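Let the Butcher Keep the Liver? Not Mine

Last March I bought half a lamb from a farm outside Grurton, and when I went to pick it up the box was lighter than I'd figured. Chops, shoulder, leg, a couple of shanks, a bag of ground. Very nice. "Where's the rest of him?" I asked, and the kid at the counter looked at me like I'd asked for the wool.

The liver, the heart, the kidneys, the tongue, the big sheets of fat — all gone. Nobody had checked the box on the cut sheet, so the plant didn't save them. I went home and dug out my copy of the form, and sure enough there's a line way down under the sausage seasoning options where you have to ask for organ meats. If you leave it blank, you've said no. I had left it blank. I'd been too busy deciding how thick I wanted my chops.

So I'd like to make a case for flipping that box. If you buy a whole animal or half of one, the organs should come home with you unless you say you don't want them. It's a small thing and I have been going on about it at dinner parties for months, so my friends will be thrilled to see me take it to the internet instead.

I didn't grow up on this stuff, by the way. I'm not one of those people with a grandmother who simmered tripe on Sundays (mine opened cans, and she was wonderful). The first liver I ever cooked was chicken, from a tub at the supermarket, and I cooked it until it was basically a pencil eraser. Took me years to go back. What changed my mind was a plate of lamb's liver at a little place in Vetiddale, cut thin and still pink, with a heap of soft onions and a splash of vinegar. I ate the whole thing and then sat there wondering whether it would be weird to order it again. I ordered it again.

Since then I've cooked my way through a fair amount of it. Heart is the one I push on people first, because it tastes like steak and it costs next to nothing. Trim off the hard fat and the stringy bits, slice it, salt it, get the pan hotter than you think you should, and pull it before you think it's done. Tongue takes 3 hours at a low simmer and then you have to peel it, and I won't pretend the peeling is a good time, but the next day you've got the best sandwich meat in the house. Kidneys I'm still working on. I soak them in milk and I open a window.

Now, I know what the processors say, because I asked one. Ottavio Caputo runs the cutting floor at Astley and he was very patient with me on the phone. Organs have to be inspected and chilled separately and bagged and labeled, he said, and when he used to send them home with everybody, people left them sitting in the pickup cooler. He had bags of liver with names on them going back weeks. His crew was doing the work for free and then throwing it out anyway. I believe him! That's a real cost and it lands on a business that isn't exactly rolling in money.

But I think the trouble there is the surprise. People left those bags behind because they opened a box expecting roasts and found a kidney looking back at them, with no clue what to do next. Charge me for the labor. I'd happily have paid another $30 on that lamb and I bet plenty of other customers would too, if the farmer had said up front, hey, this comes with it, and by the way here's how my family eats it. The Weidemann stand at our Saturday market tapes a recipe to every package of heart, just a half sheet of paper, and they're usually out before I've finished my coffee.
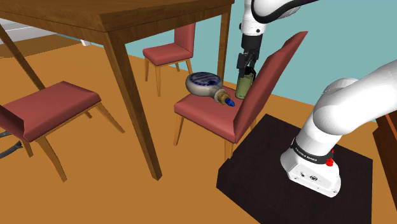

Ilse Frerichs wrote to me after I posted a grumpier, shorter version of this, and she thinks I'm being romantic. Her feeling is that most families buying half an animal are doing it to save money on dinners their kids will eat, and an extra fee for something headed to the back of the freezer is just one more reason to stick with the supermarket. She'd keep the box the way it is and make the print bigger.

Okay, fair. Bigger print would have saved me, I'll admit it. And I don't want anybody paying for a bag they dread. (Although, Ilse, if you put a quarter pound of ground heart into two pounds of burger, I promise your kids will not call a meeting.)

Where we part ways is on what a blank line ought to mean. Right now it means the plant decides, and what a busy plant decides is the bin or the rendering truck. I'd rather it meant a phone call, or failing that, a bag with my name on it. The animal's already been raised and fed and paid for. I'd like to be the one who gets to be squeamish about it.

I've got another half lamb coming this fall, same farm. I filled out the cut sheet at the kitchen table with a red pen and wrote YES next to organs, and then YES PLEASE next to the fat, and then I called to make sure they'd seen it. They had. The kid at the counter says he remembers me.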